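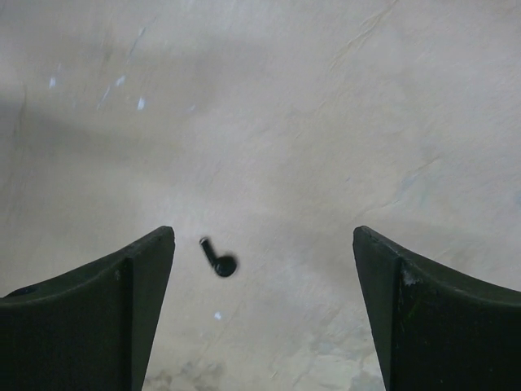
# Floneo Stem — wireless earbuds, black

A small black earbud with a short straight stem, a rounded glossy head and a little silvery-grey tip at the far end. We've been selling the Stem since August and we're still very fond of it! It's light, it's plain to look at, and you can put one in for a phone call and forget it's there until the kettle boils.

## What we like

The shape, first of all. The stem gives you something to hold, so you aren't pinching at a slippery round thing while you're trying to get it into your ear (anyone who has dropped one down the side of a train seat will know the feeling). The head sits snugly without pressing, and Sharon Kinyua, who runs our listening bench, wears hers through whole afternoons of stock checks.

The sound is warm and clear — lovely on voices, radio plays and acoustic guitar. If you want bass that rattles your teeth, have a look at the Zaledo pair instead, they're great fun and a bit bigger.

## Using one at a time

Either side works by itself. Take one out of the case and it connects alone; take out the second and the two join up within a moment or so. Plenty of our customers use only the left for cycling or for listening out for the baby, then swap sides when it runs low.

## Details

- Colour: black, glossy head
- Fit: three sizes of soft tips in the box
- Playing time: 11 hours on one charge, at medium volume
- Case battery: 400 mAh
- Charging: USB-C, cable included
- Controls: tap the stem once to pause, twice to skip, hold to answer a call
- Stock number: 2068

## Looking after them

Wipe the head with a dry cloth after use and take the soft tip off now and then to clean underneath. Warm water and a drop of washing-up liquid is fine for the soft tips, but keep it away from the earbud itself. Let the tips dry fully before you put them back on.

Glossy black does pick up fingermarks. A glasses cloth clears them in seconds.

## Lost one?

We sell single earbuds, left or right, so please don't throw the other one away. Pascual Lagos on the repairs desk can pair a new one to your old case while you wait, or you can do it at home: put both in the case, leave the lid open and hold the case button until the light turns white.

Spare soft tips are kept at the Gachanja counter, along with cables and cases.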